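Plevgate Night Glow Records

Welcome, and thank you for stopping by! Plevgate is a collection of field notes on animals and other small living things that glow under ultraviolet light, gathered by people walking the woods and creek banks near Puvberg after dark. We started with lichens and millipedes, wandered off into opossums, and have never quite found our way back.

Contents

records.csv has 2000 rows, one for each sighting. Of these, 1000 have a glow color that two readers agreed on. The rest have one reader only, so please go gently with them.

fabrics.csv is a short side table on cloth, which we added after too many shirt cuffs turned up in the notes as "bright blue, unknown." 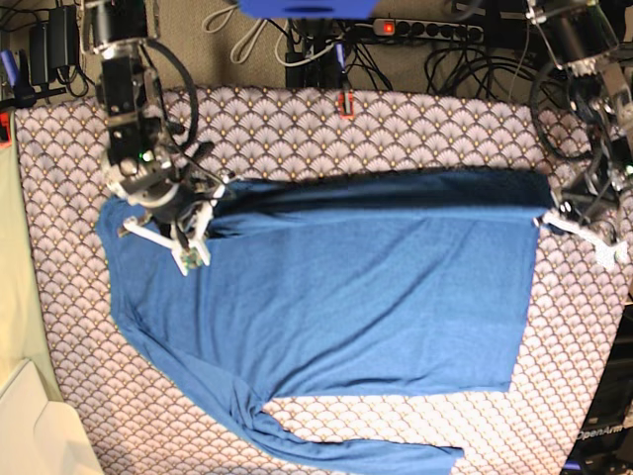
Blue long-sleeve shirt on a patterned tablecloth.

Columns

There are 16 columns in the main file. Most explain themselves, but "lamp" trips people up — it holds the name of the walker's light as written in the notebook, so Arnetti and arnetti are both in there and mean the same thing.

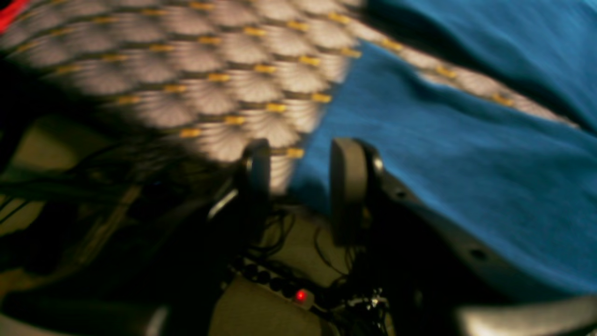
Missing values are left blank. A blank under "glow" means the walker forgot to write anything down, while "none" means they looked and saw no glow at all, and we are every bit as fond of those rows.

Known problems

The Mahama trail is badly overcounted, being so close to the parking lot. Rows from November have no temperature.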